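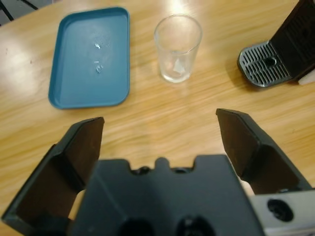 Wirine Planner: Frequently Asked Questions

Last updated May 24, 2023

These are the questions we get most often about the planner and the tools that ship with it. Installation problems have their own page. If your question is about a license, write to the sales address and not to the support list.

General

What does Wirine do?

Wirine takes a goal for the gripper (a pose, or a region where any pose will do) and returns a joint path that gets the arm there without hitting anything it knows about. It also runs the path, watches the joint positions while the arm moves, and stops if they drift too far from the plan.

It does not decide what to pick up. That job belongs to your task code, or to Goststead if you use it.

What is Goststead, and do I need it?

Goststead is the perception package. It reads the wrist camera and any fixed cameras, finds surfaces and objects, and publishes them as a list of shapes. Wirine reads that list. You can skip Goststead and write the list yourself by hand, and a lot of people do this for a fixed cell where nothing moves except the arm.

Which arms are supported?

Any six- or seven-joint arm with a position interface and a robot description file. We test on two models in our own lab. Other arms generally work, but you will have to check the joint limits in the description file yourself. Vendor files are wrong more often than you would expect, mostly on the wrist joints.

Can I run it without a robot?

Yes. Start it with the simulated driver and everything except force feedback behaves the same way. The planning times will be realistic as long as the computer is the one you plan to use later.

Setup

My arm moves to a point a little to one side of the object. What is wrong?

Nearly always the camera-to-gripper calibration. Run the calibration tool again and use at least 11 poses, with real rotation between them. Sliding the camera sideways over the board and keeping it level gives a result that looks fine in the report and is poor in use.

If the error is the same size and direction wherever the arm goes, check the tool offset before you calibrate again. Someone may have changed the fingers and left the old length in the file.

Which port does the planner listen on?

3199 by default. Change it in the settings file under "network." If you change it there, change it in Goststead too, or the object list will never arrive and the planner will work with an empty world. There is a warning in the log when this happens, but it is printed once and easy to miss.

Do I have to model my own gripper?

If it is a common two-finger type, pick it from the list. Otherwise you need a simple collision model. Boxes are good enough. Make them slightly larger than the real part, and remember the brackets on the wrist, which stick out farther than the fingers do on many setups.

Perception

Why does the planner ignore my drinking glass?

Clear objects are hard for depth cameras. The light goes through, or bounces somewhere else, and the sensor reports the table behind the glass or nothing at all. Goststead has a separate detector for clear objects that works from the color image. Turn it on with the "clear_objects" setting. It is off by default because it adds time to every update, and it sometimes finds a glass in a patch of glare.

How should I deal with glare on a polished wooden table?

Lower the exposure first. If you can move the lamp, move it. After that, use the "fit_surface" option, which fits one flat plane to the table and fills in the missing parts. Do not use it when the surface has steps or slots in it, since it will fill those in as well. 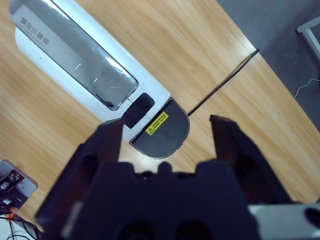
Are cables treated as obstacles?

Not by default. A thin cable lying flat on a table is below the minimum height filter, so Goststead drops it and Wirine plans as if it were not there. For most moves that is fine. It becomes a problem when the fingers slide along the surface, or close very near to it.

You have two choices. You can lower the height filter, which brings in a lot of noise. Or you can draw a keep-out strip over the cable in the scene editor, and we suggest this one for cables that stay in the same place.

Can the fingers show up as an obstacle?

Yes, if the camera can see them. Goststead uses the gripper model and the current finger opening to mask them out of each image. If the arm refuses to leave its start position and says it is in collision, look at the mask in the viewer. A mask that lags behind the fingers usually means the gripper state is arriving late.

Planning and control

How long should a plan take?

The default limit is 300 milliseconds. If no path is found in that time, the planner tries again with a new random seed, up to 2 more times, and then reports failure. You can raise the limit. It helps in tight spaces and makes no difference when the goal can't be reached at all.

Why do I get a different path each time?

The search is random. Set a fixed seed if you need the same path for a test. With a live camera the object list changes slightly from one update to the next, so you also need to freeze the scene — the seed alone won't do it.

Can I use my own controller?

Yes. Afaf Zoubi wrote a short guide to the controller interface, and it is in the docs folder. The Nowakowski controller that came with older releases was removed in February and is no longer maintained. Projects that still depend on it should stay on the previous release for now.

Does it work with Prolora recordings?

You can play a Prolora recording back into the planner at normal speed. Faster playback is not supported. Raimonds Lukoševičius is working on it, with no release date yet.

Where do I report a bug?

Use the issue tracker. Attach the log, the settings file, and the saved scene. Without the saved scene we usually can't repeat a planning failure.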